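Brollness Boards > Small Repairs > Computers and Other Boxes

Thread: Gutting an old Dell tower, how far do I go?

mavis_q
Joined the board in March
I have inherited the job of taking apart a Dell desktop. It sits on our parts bench with the side off, and so far the only things I can say with confidence are that it is a computer and that it used to be somebody's problem. The plan was to pull anything worth keeping, put the rest in the metal bin, and be home for dinner. That was the plan on Saturday. It has since become a lifestyle.

The processor is gone and so is its cooler. What I want to know is what order you would do the rest in, and whether the power supply is worth saving. My brother-in-law says all Dell power supplies are cursed. He also says this about dishwashers.

haddad_amos
Power supply first. It's the biggest lump in there and everything else gets easier once its cables are out from under your nose. Unplug every connector before you touch a screw. People do it the other way around and then stand there holding a brick on a leash.

Are you sure there's no latch? A lot of the office Dells use a screw or two plus some kind of catch you press while you slide the unit along. If it won't budge, it's the catch. Do not lean on it.

Roscoe_H
Disagree with Amos, as is traditional. Drives first. The power supply isn't going anywhere, and if you bang a drive around while wrestling a steel box six inches away, you've lost the one part somebody might want.

Also yes, save the supply. I have 354 pages of notes on which Dells take which units and I will not be sharing them.

haddad_amos
Nobody asked for the notes, Roscoe.

Roscoe_H
And yet they exist.

fitz_ansel
Can we see the thing before the two of you pick wallpaper? Mavis, pictures please. One of the power supply label and a couple of the whole inside.

mavis_q
Fine. Label first, then the insides twice.
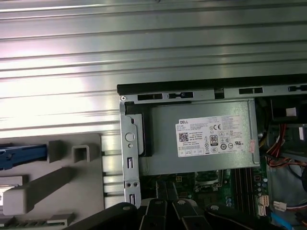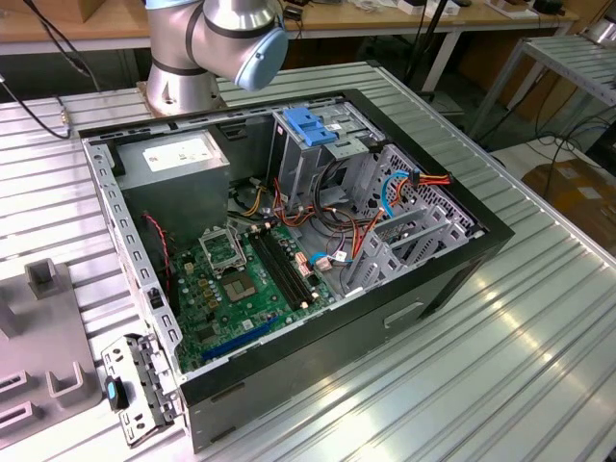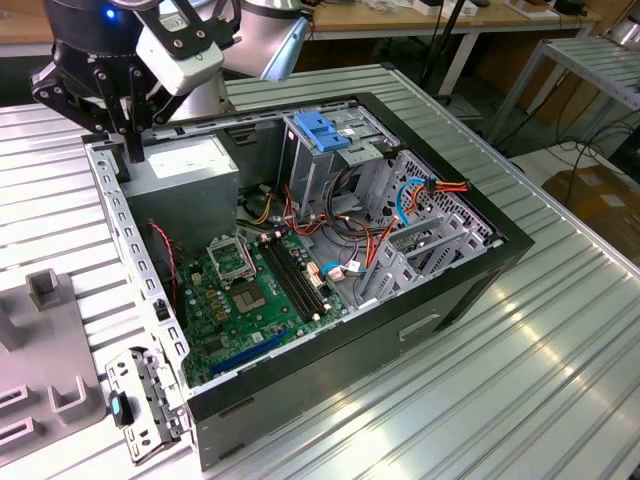
fitz_ansel
Re: pictures
Thank you. Much better than guessing.

Couple of things. The first one has an 80 logo on the label, so the supply passed an efficiency test at some point in its life. That tells you it wasn't the cheapest thing in the catalog. It doesn't tell you it's healthy. Test it before you put it on a shelf with a confident sticker on it.

Also, the blue plastic on top of the drive cage is your release. Press or lift, don't pry. On office machines the colored plastic is usually where they want your fingers, and it's one of the few kind things anyone ever did for us.

haddad_amos
I stand by my order. Look at those cables running from the supply over toward the cage. Take the supply out and they all leave together. Take the cage out first and you're pulling it up through spaghetti.

Roscoe_H
You unplug the spaghetti. It has connectors. That's what connectors are for.

haddad_amos
So we agree that you unplug everything first, which was my first post.

Roscoe_H
I agree with the sentence and object to the tone.

edvin_skj
Could I put in a word for the socket? It's open with nothing in it, and everybody is talking about cables. If that board is going to anyone who might use it, close the bracket down and cover the socket before one more screwdriver travels over it. I once dropped a screw on an open socket from the height of a coffee cup. The board was a Lysenko, bought for 400 kroner, and afterward it was worth the screw.

mavis_q
I didn't know it mattered with the chip out. Is it that delicate?

edvin_skj
On many boards there are tiny pins standing up in there, and they bend if you look at them with strong feelings. If yours is headed for the metal bin, ignore me. If there's any doubt, cover it. A bit of stiff card under the bracket is better than nothing. A proper plastic cap is better than card.

fitz_ansel
Seconded. And note which way every cable was facing before you pull it. The little ones by the memory slots look the same until you're putting them back.

mavis_q
I'm not putting them back. That's the joy of it.

fitz_ansel
Everyone says that. Then somebody's cousin needs a computer.

Roscoe_H
What are you doing with the screws? Please say a dish.

mavis_q
A dish. It's an old Brellidell butter dish with the lid missing. I'm told it was part of a set.

haddad_amos
Magnetic tray. I have the Karamo one and it has outlived two toolboxes and a van.

Roscoe_H
The Karamo tray is a saucer with a magnet glued to it and they charge you like it's jewelry. The butter dish is fine. Egg carton is finer, because you can keep the drive screws away from the case screws. They are often different threads, and the wrong one goes in beautifully right up until it doesn't come out.

edvin_skj
Egg carton here too. I write on it.

mavis_q
All right, here is what I've got out of this, correct me if I'm wrong. Close and cover the socket. Unplug everything. Supply or drives, depending on whose side I'm on. Look for a catch on the supply before using muscle. Memory slots and board last.

haddad_amos
Supply.

Roscoe_H
Drives.

fitz_ansel
Either one. When you get to the board, count nothing as finished until you've checked for a screw hiding near the middle. If one corner lifts and the rest doesn't, stop and look again.

mavis_q
And the empty case? Steel bin, or does anyone build things out of these?

Roscoe_H
I kept one for the handle cutout. It makes a decent step for reaching the shelf where I keep the other ones.

edvin_skj
Steel bin, Mavis. Take the plastic off first if your scrapyard is fussy. Mine is, and the man at the gate has a stare.

mavis_q
Steel bin it is. I'm going with the supply first, mostly because Amos answered first. Roscoe, I'll send you the blue latch if it comes off in one piece.

Roscoe_H
I accept. I have a drawer for those.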